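Kitchen notes for March

I've finally given up on boxed lemonade – and I'm not going back! Larasati Oei gave me her recipe after the Drislow potluck (I had three glasses, no shame) and it couldn't be easier. Squeeze 4 big lemons, stir in half a cup of sugar syrup, top up with cold water and leave it in the fridge for some 40 minutes. I throw in a bit of mint too, which Larasati thinks is cheating. Send me your own versions and I'll squeeze a few into the April issue – sorry, couldn't resist. 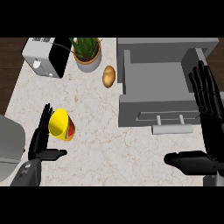
Yellow cup on a marble counter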